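Chapter 8
Teaching Your Arm to Tidy Up

By now you have an arm that moves where you tell it to, a gripper that opens and closes on command, and (if you did the exercises at the end of Chapter 7) a small camera riding along at the wrist. That is a lot of machine for a spare bedroom or a corner of the shared shop! In this chapter we finally give it a chore.

The chore is simple to say. Pick up a mug from the table and set it on a shelf. A four-year-old does it without thinking. Your arm will need a clear table, a steady shelf, good light, and a fair amount of patience from you, and when it sets down its first mug you will want to call everybody in the house.

We will work with the Clenus arm you assembled in Part One and the Grollari control board. If you are building with something else, the ideas carry over, but check your payload first. Ours is limited to 700 grams at full reach. Weigh your mug on a kitchen scale before you do anything else.

What You Will Learn

How to lay out a small work area
How to read the wrist view
How to choose a grasp on a round object
How to write the full pick-and-place routine

8.1 Setting the Table

Start with the background. A wrist camera sees whatever is behind the work, and a bookcase full of colorful spines will drive your edge finder crazy. Hang a plain white cloth behind a plain white table and most of that trouble goes away. Wrinkles are fine. The soft shadows they make are much weaker than the edge of a dark shelf.

Next comes the shelf. A small two-tier corner unit in dark plastic is a great first target -- it stands out against white, and the raised lips give the software a line to follow. Those lips also mean the arm has to lift the mug over the rim before lowering it, so leave yourself clearance. Bring the closed fingers up to the right corner of the lower tray and save that pose as SHELF_HOME.

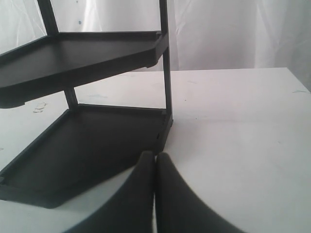
8.2 Choosing Where to Grab

There are several good ways to pick up a mug, and students always argue for their favorite. You can pinch the handle. You can close on the whole body, if your fingers open wide enough. Or you can put one finger inside the opening and one outside, and squeeze the wall between them.

Chih-ming Chow, who taught the first version of this course at the Issahaku workshop, had every team try all three before picking one. Do the same. Run each grasp 18 times and write down what happens, including the ugly ones.

Whichever you choose, come in slowly. Drop the speed to 8 percent for the last 100 millimeters and watch the outside wall just below the rim. At this range the mug fills much of the view and your depth estimate gets shaky, so trust the finger position more than the picture. A dark interior is no help either -- the software can mistake it for shadow.

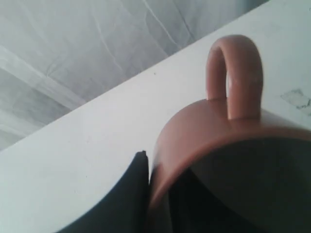

8.3 Writing the Routine

Open the Clilalton editor and start a new file called mug_to_shelf. We will build it as five short moves: approach, close, lift, carry, release. Type in the approach move first and run it by itself, with one hand near the stop button.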